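工单 583
分类：桌面用品 / 眼镜盒
状态：待观察（提交人不同意关闭）
涉及物品：Flisis 灰色硬壳眼镜盒；黑色太阳镜；米色长桌
登记日期：9月10日，星期四

问题描述

太阳镜从眼镜盒里取出来以后，镜片上有细划痕，方向基本一致，从鼻梁那一侧往外走。左边镜片两道，右边镜片一道，迎着窗户的光看很明显，平着看就看不见。眼镜平时收在 Flisis 的灰色硬壳盒里，盒子放在大桌上，用的人拿完再放回去。

提交时客服机器人已经给过一次自动答复，说“请使用原装清洁布并避免与硬物接触”。这句话等于没说。盒子卖的就是“避免与硬物接触”，我想知道的是在盒子里面为什么还会划。

提交前已做过的事

眼镜盒倒扣，拍了几下，倒出来一点灰，没有沙粒。
内衬用胶带粘过一遍，胶带上有几根短纤维。
镜片用清水冲过再擦，划痕还在，所以不是污渍。
盒子合上以后摇，能听到里面有轻微的磕碰声。

记录一

支持方回复：请确认镜片朝向。产品说明建议折好镜腿以后镜片朝上放置，镜腿在下。

我的回复：说明书我看过，就是照着放的。我对这条建议本来就有疑问。镜片朝上，合盖以后离镜片最近的就是盖子内侧，如果盖子内侧不够深，镜片最鼓的地方正好顶上去。说明书里没有写盒子内部的净高，网页上也没有，只写了“适合大多数款式”。什么叫大多数，没有人给过数。

支持方回复：建议更换为浅弧镜片的眼镜。

我的回复：不接受。为了一个盒子换一副眼镜，顺序反了。

记录二

按支持方的要求，做了一次“纸条测试”。方法是剪一条薄纸，搭在镜片最高处，合上盖子，再往外抽。抽得动说明没有顶住，抽不动说明顶住了。

结果：左边抽得动，右边抽得动但是有点涩。换方向再放一次，变成左边有点涩。也就是说涩的那一边跟着盒子走，不跟着眼镜走，问题大概率在盖子的一侧。

支持方看了结果，写的是“测试通过”。我不认为这叫通过。抽得动和没有接触是两件事，纸本身也有厚度，真要刮镜片，用不着顶死，开合的时候蹭一下就够了。

支持方另外问，桌面上是不是还放着别的东西，会不会是别的东西碰的。 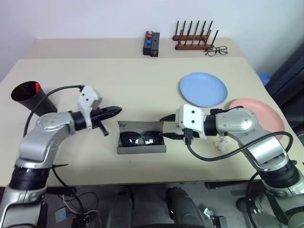 二级分类：摆放与邻近物品

盒子敞着，盖子翻在后面，太阳镜折好，镜片朝上，和说明书的要求一致。支持方可以先把“用户没有正确摆放”这一项划掉。

桌上还有两只圆盘子，在右半边；最左边是一只黑色的锥形杯子，侧倒着，杯口内沿有一块红色。支持方据此回复：“可能是杯具倾倒造成的撞击。”

我对这个说法的看法如下。

一，杯子在最左边，盒子不在最左边。要碰到盒子里的镜片，杯子得先滚过来，再越过盒子的边。
二，杯子如果真磕到镜片，留下的应该是点或者短坑，不会是方向一致的长划痕。
三，杯口内沿那块红色是什么我不清楚，也没有在镜片上找到任何红色的痕迹。
四，盘子是平放的，跟本工单无关。支持方在上一封邮件里用了整整一段讲盘子，我没看懂目的。

不过杯子这件事我还是做了处理：以后立着放，离盒子远一点。做这个是为了少一个借口，不代表我同意这个结论。

记录三

支持方升级到二线。二线提出用 Vovico 的软袋做对照：眼镜先装软袋，再放进硬壳盒，连续使用五天，看有没有新增划痕。

我的意见是，这个对照有毛病。装了软袋，等于在镜片和盖子之间加了一层布，没有新增划痕，恰好说明原来的内衬不行；有新增划痕，你们又会说是软袋里进了灰。不管哪种结果，都证明不了盒子没问题。

二线回复：理解您的顾虑，但这是标准流程。

好，那就按标准流程走。执行时的规矩写在下面，免得以后扯皮：

每次取放只捏镜框，不碰镜片。
眼镜折好，先合左镜腿，再合右镜腿，每次一样。
放进盒子以前把盒子倒扣一次。
开盖的时候一只手按住盒底，盖子翻到底再松手，不让它半开着弹回来。
每天同一个时间对着窗户看一次镜片，旧划痕的位置事先画在纸上。

记录四

软袋对照做完。无新增划痕。旧划痕没有变长。

合盖后再摇，磕碰声没有了。支持方很高兴，认为问题已经解决，建议关闭工单，并附了一个软袋的购买链接。

我不同意关闭，理由有两条。

第一，软袋不是随盒配的，是另外买的。盒子单独用的时候有声音、有划痕，加了别家的东西才没有，那只能说明别家的东西有用。

第二，五天太短。说明书里写这款盒子“开合 2000 次无损内衬”，五天里开合的次数差得远，拿来下结论太早。顺带一问，这个 2000 次是空盒开合还是装着眼镜开合？问过两遍，第一遍没有回答，第二遍回答“在标准条件下”。标准条件是什么，没有写。

记录五

换到 Graltness 的一只深型盒子做第二次对照，不加软袋。同一副太阳镜，镜片同样朝上，同一张桌子。

纸条测试：左右两边都很顺，没有涩的感觉。
摇动：有一点声音，声音发闷，像是镜腿碰到盒底。
镜片：暂时没有新增划痕。

这个结果我也不打算全信。深盒子里眼镜活动的余地更大，短时间没事，装在包里走路会不会晃，目前没有试。网上有人说深盒子更伤镜腿，我没有见到依据，先记在这里。

另外有一点要更正。记录二里我写涩的那一边跟着盒子走，当时只换了一次方向，后来又重复了三次，其中两次跟着盒子走，一次看不出区别。所以“大概率在盖子的一侧”这句话说得重了，改成“有可能在盖子的一侧”。支持方不必为此另外发邮件。

目前的处理办法

给同样用这款盒子的人，临时这样做，效果自己判断：

没有软袋的，可以在镜片上盖一块干净的眼镜布，布要比两片镜片加起来大一圈，四角压到镜腿下面。
盒子敞开的时间尽量短。落进去的灰看不见，合上盖子就成了砂纸。
内衬起毛以后不要用手揪，用胶带轻粘，粘到没有纤维为止。
擦镜片以前先冲水，干擦造成的划痕和盒子造成的划痕很难分开，到时候客服一定会往干擦上推。
杯子、盘子和眼镜盒分开放。这条是客服要求写的。

已排除

镜片朝向错误：排除。
盒内有沙粒：基本排除，倒扣和胶带都没有发现。
盘子：排除。
杯子：我这边排除，支持方保留意见。

未排除

盖子内侧深度不够。
内衬材料本身偏硬。
第一次清洁时布上有灰。这一条是我自己加的，那块布是从 Rosales 买眼镜时送的，用之前没有洗。

待支持方答复

盒子内部净高是多少，从内衬表面量到盖子内侧，合盖状态。
2000 次开合测试时盒内有没有放眼镜，放的是什么弧度的镜片。
软袋是否可以随盒补发。

最后一次回复来自支持方，内容为“已转交产品部门，请耐心等待，工单将在无新消息后自动关闭”。我已经在下面写了一条新消息，内容是“请勿自动关闭”。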